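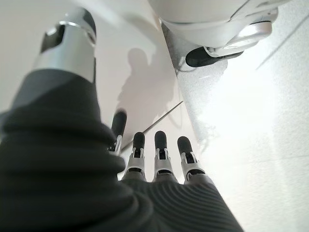
El cajón de los guantes desparejados

En todas las casas hay un cajón donde el invierno guarda sus restos. En la mía está en el recibidor, debajo de las llaves que no abren nada, y contiene 20 guantes. Pares completos hay tres. El resto son viudos, casi todos de la mano izquierda, lo que confirma que uno se quita el derecho para pagar, para buscar el móvil o para saludar, y lo abandona después en un mostrador con la naturalidad de quien deja propina.

Durante años pensé que era un problema personal. Luego pasé una mañana de noviembre en la oficina de objetos perdidos de Zurumel, una ciudad de tamaño medio con viento de ciudad grande, y salí consolado. El registro de la última temporada recogía 3,646 objetos, de los cuales 1,068 eran guantes sueltos. Los paraguas, que tienen mejor prensa, quedaban muy por detrás. También había una dentadura, pero de eso en la oficina prefieren no hablar.

Los guantes esperan en cajas de cartón, clasificados por meses y, dentro de cada mes, por un criterio que mezcla el color con el estado de ánimo del funcionario. «Oscuro serio» es una categoría. «Infantil con manopla» es otra. Casi nadie viene a reclamar. Por un guante solo, al parecer, no se cruza la ciudad en autobús, y menos con una mano helada.

El comercio ha tomado nota a su manera. En Cattaneo, una guantería con escaparate estrecho y dependientas que miden la mano con cinta antes de dar los buenos días, siguen vendiendo piel forrada a clientes que la pierden antes de Reyes. Pregunté si se podía comprar solo el derecho. Me miraron como si hubiera pedido media sopa. Me enseñaron, eso sí, a calcular la talla: contorno de la palma, sin el pulgar, con la mano a medio cerrar. Llevaba toda la vida usando una talla de menos, por vanidad o por pereza, y atribuyendo a la edad el hormigueo de los dedos.

Eklow juega en otra liga. Vende punto acanalado por catálogo, en cuatro tonos que se diferencian sobre todo en el nombre, y desde hace dos inviernos ofrece la tercera pieza: un guante de repuesto, reversible, que vale para cualquiera de las dos manos. La idea es sensata y el resultado, algo triste. El repuesto no acaba de sentar bien en ninguna, como esos sofás cama que son mal sofá y peor cama. Yo tengo uno. Lo perdí el primero.

Queda la vieja solución del cordón por dentro de las mangas, que a los seis años nos parecía una humillación y que Sokik, una pequeña marca de ropa de montaña, ha recuperado con mosquetón y precio de adulto. Lo probé durante una semana. Funciona de maravilla — no perdí nada — y tiene el inconveniente de que, al llegar a un restaurante, el abrigo se va al perchero con dos manos colgando y los camareros bajan la voz.

En Zurumel, al final de cada primavera, los guantes no reclamados van a parar a un taller textil que los deshace y aprovecha la lana para relleno. Es probable que ya haya dormido usted sobre alguno de los míos. El año pasado salieron así 1,351 prendas, entre guantes, gorros y bufandas, en una furgoneta que aparcó en doble fila a las ocho de la mañana.

Antes de marcharme revisé la caja de febrero, por si acaso. Había uno marrón, de la derecha, forrado, con el dedo índice gastado en la punta igual que el mío. Me lo probé. Era un número más pequeño, es decir, de mi antigua talla, y estuve un rato dudando. Firmé el recibo y me lo llevé a casa, donde no hace pareja con nada.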